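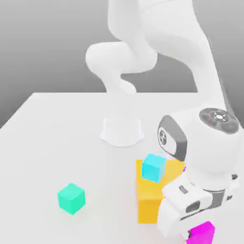
Votier College is hiring a Student Giving Coordinator to run its phone and text outreach to alumni, parents and friends of the college. The position sits in the Annual Fund office in Wirgate Hall and reports to the Director of Annual Giving. Last year the student calling team reached 1685 donors, and 440 of them were giving for the first time. A good share of those gifts went to equipment and lab space. The coordinator will be expected to learn what each department is raising money for and explain it to callers in a few sentences.

This is a full-time, twelve-month staff position with benefits. It is based on campus. Some evening work is required while the calling room is open, which is from 5:30 p.m. to 9 p.m. during the fall and spring terms.

What you will do

Hire, train and schedule student callers each term.
Supervise evening shifts and review calls with students afterward.
Write and update call scripts, text messages and follow-up emails.
Send pledge reminders and make sure gift records are entered correctly in Perrin, our donor database.
Plan outreach for the spring giving day with the alumni office. Last year's giving day had a goal of 900 gifts.
Set up thank-you calls and handwritten notes for first-time donors.
Prepare a short monthly report on contacts, pledges and fulfilled gifts.
Handle do-not-call requests and address changes within one business day.

What we are looking for

A bachelor's degree, or an associate degree with two years of related work.
At least one year of experience in fundraising, admissions, customer service or a call center. Experience as a student caller counts.
Experience training or supervising other people, paid or unpaid.
Clear writing. You will be asked for a sample.
Comfort with spreadsheets and with learning a database. You do not need to know Perrin already.
The ability to keep donor information confidential.

Experience with text messaging platforms or with a giving day is helpful but not required.

Pay and benefits

Pay is set by the staff salary schedule at grade 6 and depends on experience. Benefits include health and dental coverage, a retirement plan with a college match, paid vacation, the December closing, and tuition remission after one year of service. Staff who work evening shifts start later those days. Parking in the Erby Street lot is free after 4 p.m. and available by permit before then.

How to apply

Send a resume, a one-page cover letter and a writing sample to the Human Resources office through the staff jobs page. Use position number 158 in the subject field. The writing sample can be a fundraising letter, a newsletter piece, a set of instructions or anything else of one to two pages that you wrote yourself. Please do not send samples that include donor names or gift amounts.

Review of applications begins in June and continues until the position is filled. First interviews are held by phone and last 30 minutes. Finalists will be invited to campus to meet the Annual Fund staff and sit in on a training session. References are contacted only at the final stage, and we will let you know before we call them.

The preferred start date is in August, ahead of fall caller training.

Votier College is an equal opportunity employer. Applicants who need an accommodation during the hiring process should contact Human Resources, Wirgate Hall, first floor.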